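Keeping the arm at Rernen running: a talk with the person who looks after it

Posted 31st March

Quick one this time, typed up from my notes on the train, so forgive the gaps. I spent most of a morning at Rernen with the technician who keeps their small handling cell going. One arm, one two-finger gripper, one platform made of slotted aluminum. She asked me to leave her name out, so it's out. Her job title is something with "support" in it and she says it's wrong anyway.

The cell picks up small containers. Cups, jars, things with lids. That is more or less the whole job. It came over from the Bostaslow site in November, on a pallet, with the fingers taped shut and the cables in a bag.

I asked what the first week was like.

"Bolts," she said. "It was all bolts. Everything that sits on a slotted rail can slide, that's the point of a slotted rail, and everything had slid. I went round with a hex key for two days. Then I went round again because I'd found the torque note in the bag with the cables."

She now checks the rail bolts every 20 shifts. She used to do it on a calendar but the cell doesn't run every day so the calendar was lying to her. She paints a stripe across each bolt head and onto the rail. If the stripe is broken the bolt moved. Old trick, she said, she got it from a guy who fixed bottling lines.

The order of a setup, as she gave it to me, fast, while looking for a pen: rails, board, arm mount, gripper, cables, then software. Cables before software always. People want to open the laptop first.

"They want to teach a point. Fine, teach your point. Then you tie the cables down and the cables pull a little different and your point is off and you think it's the arm. It's never the arm. OK, one time it was the arm."

I asked about the one time. A bearing in the wrist, noisy on slow moves only. The supplier wanted a video and she couldn't get the noise to show up over the room fan. She ended up holding a phone against the housing with a rubber band round both. They sent the part the same week.

Most of what she does on a normal day is height. How far down the fingers come before they close. Thin plastic is the worst for it, she said. A jar forgives you, you can grab it a bit high or a bit low. A light cup tips, or it gets squeezed into an oval and pops out, and you have to go and find it. 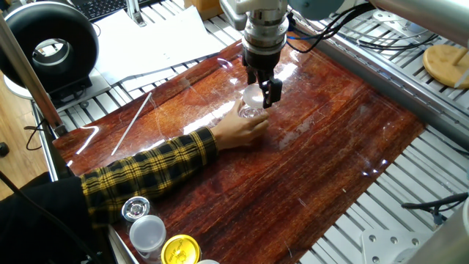
So she does the height by hand first. Slow speed, step mode, small steps. She stops, gets her eyes level with the rim, takes another step. She said she does it this way even though there's a routine in the Bodura controller that's supposed to find the surface by itself.

"The routine is good on a dull surface. I don't trust it on shiny. I did it both ways 3 times in one day and wrote down what I got, and the routine moved around more than I did. So I do it by eye and then save it. Takes me a few minutes. The routine takes a few minutes too so who cares."

There's a rule about hands. Nobody goes near the fingers unless the speed is capped, and the stop button has to be in reach of whoever is standing there, not whoever is at the keyboard. She was pretty firm about that one and repeated it. The cap is set in the controller with a password, and the password is not on a sticky note. She checked me for a reaction when she said that. I had noticed the sticky notes.

Next, fingers. The pads wear. You'd think they wear where they touch the thing but she says it's mostly the tips, from touching down when the height is wrong. She keeps spares in a drawer and changes both at once, never one. One new pad and one old pad means the grip center shifts, and then every saved point is a hair off to one side.

"I changed one once to save a pad. Spent the afternoon chasing it. A pad costs nothing. My afternoon costs, well, something."

Pads come from a place called Lūse, who also did the adapter between the wrist and the gripper. The first adapter was a bit loose on the locating pin. You could feel it if you held the gripper and wiggled. She sent it back with a drawing and a long email, and the second was fine. She still wiggles it every morning. It's the first thing she does, coat still on.

Here is her morning check, which she let me copy off the whiteboard. I've kept her wording.

Wiggle gripper. Should not wiggle.
Look at stripes on bolts.
Open close open close, listen.
Pull each cable lightly at the wrist. LIGHTLY
Wipe board, dry cloth, no spray.
Run the empty cycle once at slow, once at normal.
Write it down even if its boring.

I asked about no spray. Someone sprayed glass cleaner straight on the board and it ran down into the slots and picked up every bit of grit that was in there. She spent an hour with cotton swabs. Now the cleaner lives in another room.

The cables deserve their own part because she talked about them for the longest. The ones that go to the wrist have to bend with it and they get tired. Her first bundle was tied too tight, tie after tie, very neat, looked like a catalog. It lasted until cycle 1220, when the gripper just stopped answering with the arm half way through a move. She knows the number because it's in the log. It was one broken conductor inside a jacket that looked perfect from outside.

"I bent it in my fingers an inch at a time with the meter on it till it beeped funny. That's the whole method. There's no clever method."

The second bundle she tied loose, with a bigger loop and hook and loop strap in place of the zip ties. It looks worse. It has done 2386 cycles without a fault and she's not touching it. She plans to swap it before it breaks this time but hasn't picked when. I said maybe double what the first one did. She said it's almost there already, thanks for that.

Then the software side, which she was less keen on. Saved points are kept in one file. She copies the file before she changes anything, and puts a line at the top saying what she changed and why. There was a period where three people were all editing points and no one was writing lines. She found two points with the same name, one of them with a capital letter. The arm went to the wrong one. Slow, luckily, and nothing was in the way.

What would she change if somebody gave her money?

"A better cable guide. Second set of fingers, already mounted, so I swap the lot and do the pads later at a desk. And a chair that goes lower. Half my job is having my eyes at the hieght of a cup."

And what would she tell someone who just got a cell like this one and has to look after it by themselves?

She thought about it while putting the lid back on the box of pads. Start a paper log on day one, she said. Don't move two things at the same time. If it worked yesterday and doesn't today, go look at what people touched, and ask them nicely becuase they won't tell you otherwise.

We had to stop there, she had over an hour of points to redo before lunch because of new jars. The lids are a different size. No one told her, she found out when she opened the carton.

If I go back I'll ask about the bearing swap, I only got half of that down.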